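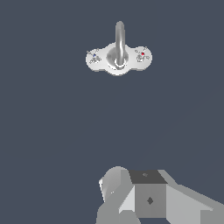
Tutum notebook, 11 November 2019

Faucet task, first full session in the simulator since we swapped the old lever for the two-handle model. The goal for the class demo is still the same: go to the cold handle, close on a spoke, turn it a quarter turn, back off. Hot side comes later.

Loaded the faucet file from the Oltmanns folder. Scale looked wrong at first (the base came in huge) and the fix was the units line in the import settings. Whoever opens it next, leave that line alone.

Rewrote the approach so it comes in two steps. Step one stops short of the handle with the fingers open. Step two goes straight in. The old script did it all in one move and kept clipping the spout on the way. Speed is capped at 25 percent for now, please keep it there until the contact settings are sorted out.

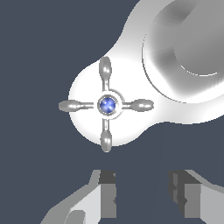 Gripper camera, cold handle. Fingers open, one spoke down over the gap.

The handle has four spokes, so the grasp can start from any of them. I picked the lower one because the wrist has the most room to turn from there. Drernetti's old notes from July say to grab the hub instead. Tried that in a short batch and the fingers slid off the knobs, so I went back to the spoke.

Ran 258 attempts with random start positions. First 10 were thrown out, wrong seed file. Of the rest, 200 finished the quarter turn. Most of the failures have the same look in the log: one finger touches early, the handle moves a little, and the other finger closes on nothing. I think the target point is set too close to the left finger — a small shift should fix it, but I want to see the contact plot first.

Contact friction is still the default. Haven't touched it, on purpose, one change at a time. 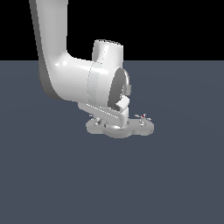
Side camera, same model. Arm over the middle of the base.

The side view is good for checking clearance and not much else. The handles are too small in it to judge a grasp, so use the gripper camera for that. I do want it in the Tovitz slides, though, as it's the one where people can see the arm.

To do:
Shift the target point and rerun with the same seeds
Save the contact plot next to the log, not in the home folder
Mirror the script for the hot handle (check the sign on the wrist turn)
Ask if the Tovitz demo needs both handles or only cold

Logs and the new script are in the shared drive under faucet, two-handle. The old one-move script is still there with "old" in the name. Don't run it.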